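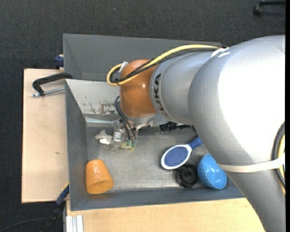 I have washed my face with a bar of soap for most of my adult life, and for most of my adult life people have told me off for it. So when cleansing balms took over every bathroom shelf I know, I held out for ages. Then I gave in, bought five of them in one go and spent January rubbing what is basically scented butter into my cheeks. My whole idea of looking after things had been of the wipe-it-down kind, fine for a big silver KUKA arm with a glossy orange wrist and a fat yellow cable looped over the top, less fine for a woman whose nose peels every winter. Skin wants a bit more coaxing than metal.

A balm, if you've not met one, is a solid oil that melts when you warm it between your fingers. You put it on a dry face (dry! I got this wrong for a week), massage it about, add a splash of water so it turns milky, and rinse. The oil loosens sunscreen and mascara far better than foam ever did for me.

My friend Abrehet Gebremichael started all this. She turned up one Sunday with a tub of the Lullville oat balm and made me take my mascara off in front of her. It went in one pass – no scrubbing, no panda eyes, no flannel ruined. I was annoyed at how good it was. It smells of porridge, in a nice way, and it leaves the sort of soft feeling I used to get only from a night cream.

The Yeon one is firmer and comes with a tiny spatula, which I lost by the second evening. It's lovely on a hot day and a nuisance in a cold bathroom, where you end up chipping at it with a fingernail. It does rinse the cleanest of the lot, though, and if you hate any hint of greasiness you should start there.

Ciment I wanted to love because of the pot, a heavy grey thing that looks wonderful by the sink. The balm inside is gritty. They say the grit melts, and some of it does! The rest ended up in my eyebrows. I gave it to my neighbour Wondimu Araya, who uses it on his hands after gardening and now thinks I'm a generous person.

Then there's Astell, the posh one. It cost me more than 50 pounds and I used it in such mean little dabs that I'm not sure I gave it a fair go. Etenesh Yilma, who has done facials for years and has done mine for the last two, thinks most people use far too little of any balm and rub far too hard. She wants a blob the size of a hazelnut and a full minute of slow circles, longer round the nose. I tried the Astell her way and yes, all right, it was gorgeous. I was also halfway down the jar in a fortnight.

The fifth was a supermarket own-label tube. It stung my eyes and I have nothing else to say about it.

A few things I've picked up along the way. Keep water out of the pot, or the top goes cloudy and odd. Use a warm damp flannel at the end if your skin feels coated, and wash the flannel more often than you think you need to. If you get spots along the jaw, follow the balm with a gentle gel cleanser, and go easy on anything with a strong perfume. Etenesh also told me to stop doing my eyes last, when the balm is already full of everything else, and my lashes are much happier.

I've kept the Lullville by the sink and the Yeon in my weekend bag. The soap has moved to the kitchen, where it does a very good job on my hands after chopping garlic.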